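Zekine Hand Kit review: good gripping, patchy software

Price as tested: $2198
Bought from: Pullholm, the reseller

We have had the Zekine hand kit on our benches since March. It is sold as a starter package for small teams that want to record pickup tasks by hand and train a robot on them later. You get the hand tool, a charging base, a carry case and a year of the Marikar labeling service.

Setup

Mounting and calibration took most of a morning. The printed guide skips the step where you pair the tool with the base, and I had to get that from Pullholm by email. After that it was fine. The tool holds its calibration well – I have redone it twice in all this time.

We use it at ordinary tables in the main office, under the ceiling lights, with people at their desks. Zekine says no special lighting is needed and I agree. Glossy tabletops gave us a few bad recordings early on, mostly with clear objects.

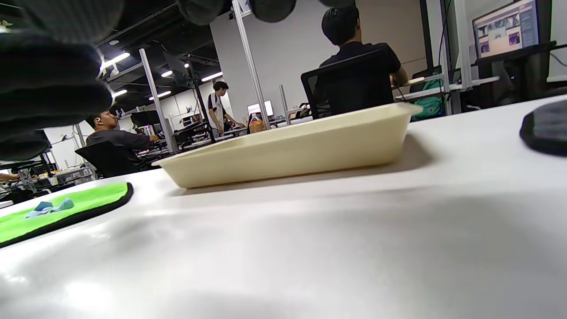 Tray and green mat on the white table, with the office behind.

Cloth is the easy part. Small rags, napkins and socks all record cleanly, and the tool is light enough to use for an hour before my wrist complains. The battery is rated for 4000 charge cycles, a claim I can't check.

Small and thin items

Paper scraps are harder. I set aside two afternoons for them, working over gray fleece, where the tan strips show up well. Crumpled pieces are simple to pinch. Flat strips take patience, and I dropped plenty of them. Dotted knit gloves helped me more than the smooth pair I started with, so budget for a few of those.

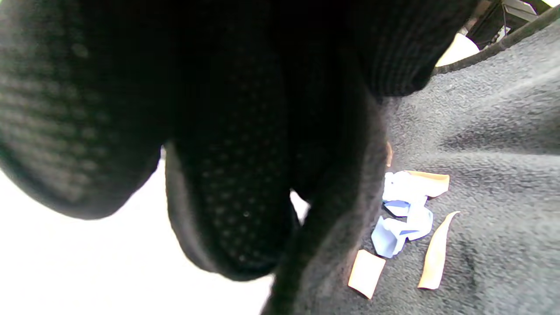 Software and labeling

The desktop program is the weak spot. It crashed on long sessions until I began saving in short blocks. Out of 1682 recordings we uploaded, Marikar sent back 667 marked for review, and most of those looked fine to me. Turnaround was quick, usually overnight.

We also looked at the Vundbridge kit. It costs more and the case is nicer, but the tool is heavier and the labeling is billed separately.

Verdict

Buy it if you have someone who can put up with the software. Teams working mainly with thin paper should ask Pullholm for a loan unit first – they sent us one for a week, and shipping was the only charge.

Rating: 3.5 out of 5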